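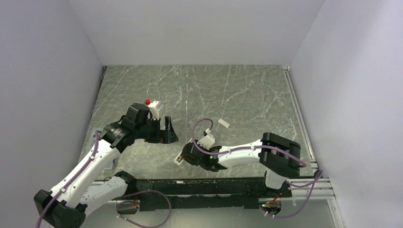 Grey-green marble pattern with thin white veins.

Ticket: Narnix price list import stops partway through
Opened: 27 Oct 2018
Status: Solved, left open for comments

Hello everyone, and thank you for taking the time to look at this one. I've been going around in circles with it and I'm hoping a fresh pair of eyes will help. We are a small surfaces and countertop shop, and we use Narnix for our stock and our quotes. Twice a year Staltex sends us a new price list as a spreadsheet, I load it into Narnix, and then I go and have a coffee while it works. In April it went through without a murmur. This time the list has 2,430 rows and only the first 490 come in. There is no error message, just the green check mark and the word "Complete", as cheerful as you please.

What I tried first:

Closed Narnix, opened it again and ran the same file. Same result, 490 rows.

Restarted the computer (I know, but it has saved me before). Same.

Asked Staltex for a fresh copy of the list in case mine got mangled in the email. They were very kind and sent it within the hour. Same again.

Ran it on the front desk computer, which is newer and has far more memory. Same, only faster.

By this point I was fairly sure the trouble was in the file, so I went to row 491 and had a good long look. It is one of the marble patterns, and to me it looked exactly like its neighbors: code, name, thickness, price, notes. I deleted the row, saved a copy under another name and ran it. All the remaining rows came in! I was so pleased that I nearly closed the ticket right there, but of course we do sell that pattern, and a customer was waiting on a quote for it. 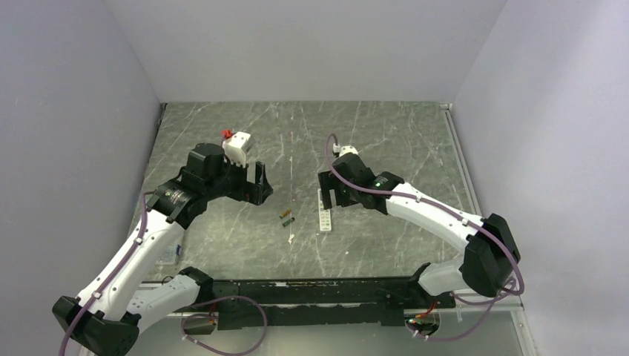

So I typed the row back in by hand, one column at a time, running the import after each. Code was fine, name was fine, thickness and price were fine. It was the notes column that did it. When I clicked into the cell and pulled it wide open, I found that somebody had pasted the entire care sheet in there – cleaning, sealing, warranty, the lot, in three languages, with line breaks all the way down. You can't tell from the row height, which is locked.

I wrote to Narnix support and they came back with a clear answer. The notes field holds 4,000 characters. Anything longer and the import quits at that row, keeps what it has so far, and calls itself complete. They agreed that it ought to say something and have put it on their list.

What fixed it for us:

1. Made a copy of the Staltex file and left the original alone.
2. Added a spare column with a LEN formula on the notes, then sorted by it, longest at the top. Only the one row was over.
3. Moved the care sheet text into a separate document and put a short "see care sheet" in the cell.
4. Deleted the spare column, put the rows back in code order and ran the import. All 2,430 rows are in and the quote has gone out.

I still have the Walczak list to load, and I'll check that one before I start. I'm leaving this open a few days in case anyone has a tidier way.

Comments (4)

mudari_office: Thank you for this! We had the same thing at Mudari and had been typing the missing items in by hand. The LEN column found two bad rows.

slabs_and_sinks: Does it count line breaks as characters? Ours was just under the limit and still stopped.

Author: Good question, and I hadn't thought of it. I asked support and they say yes, each break counts as two. Try trimming a few and let me know how you get on.

slabs_and_sinks: Took out the blank lines and it went through. Much obliged.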